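Setting Up Your Folding Station (Part 2)

Okay, you've got your spot picked out, so let's get those kitchen cloths folded! 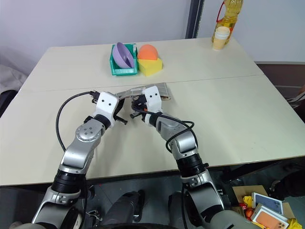
I do all of mine on two light-colored tables pushed together, and I love the extra room.

1. Push the tables up tight against each other. Fold just in front of the seam (a corner that slips into the gap will drive you nuts).

2. Move your dish things to the back table. A plastic basket with slotted sides is great for bowls, and the sponge can sit right next to it.

3. Lay the cloth flat and smooth it from the middle out.

4. Bring one short side over to meet the other, then fold again until you have a flat rectangle. Checked cloths are my favorite for this, you just follow the lines!

5. Hold both sides, give it a gentle tug and set it down.

Note: Thick cloths like my old Skotlow ones puff up after the second fold. Press them with your palm and leave them a minute.

Caution: Don't fold anything damp. I did that once in December and had to rewash the whole stack.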